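### 4.2 Whiteness claims under office light

Makers of optical brighteners often say that treated cloth looks "clean white" in any room. We doubt it. The Monatex trial, the one most often cited, used 11 raters and a single lamp, and its authors never say how long the raters looked. Patine repeated the test with 611 shoppers but let them handle the samples, so touch may have swayed the scores.

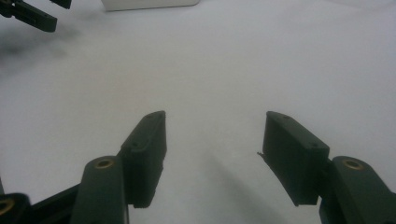
**Figure 6.** A broad white surface in even light. The tone is a pale gray-white, slightly bluish.

A bluish cast is usually read as whiter, and brightener makers lean on this. Yet the scores reported by Briris drop once the lamp is set below 300 lux, a result its summary leaves out. We would treat any claim of "white in all settings" as unproven until raters are tested under several lamps, without labels and without touching the cloth.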